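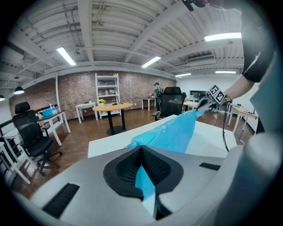
The Folding Stage Comes Back

Children's play furniture has been getting smaller for a decade, and the puppet theatre nearly went with it. Three makers now sell folding models meant for classrooms and family rooms. We looked at the Jaketley, the Brernon and the Delorme, all bought from Kirkgate, a nursery supplier.

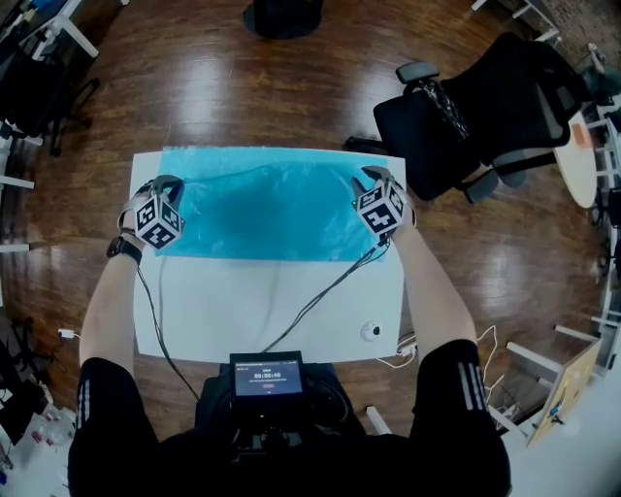
2 min read | Mar 16, 2018

The main difference is in the hinge. Jaketley uses a continuous steel strip down each wing panel, fixed with short screws. Brernon uses pairs of butt hinges, which are cheaper to replace but let the panels sag once the screws work loose. The Delorme has fabric hinges. They fold flat and cannot trap fingers – a fair point in its favour – but the stage leans when a child pulls on the curtain rail.

Width matters less than depth. A wing panel under 300 mm gives little support when opened at a right angle, and the Brernon falls on the wrong side of that line. The Jaketley wings measure 310 mm and stood up to repeated knocks from the side.

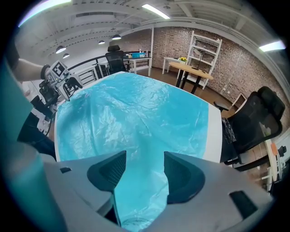

Backcloths are the weak part of all three sets. The printed card supplied by Brernon creases at the first fold, and the Delorme cotton sheet fades near a window. Many teachers make their own. Light-blue plastic sheet, glossy and full of wrinkles like the piece covering the table, will pass for sea under a single lamp. It should be clipped along the top edge and left slack.

Jaketley rates its hinge for 2000 openings and sells spare strips separately. A revised Delorme, with a stiffer rail and the same fabric hinges, is due in June.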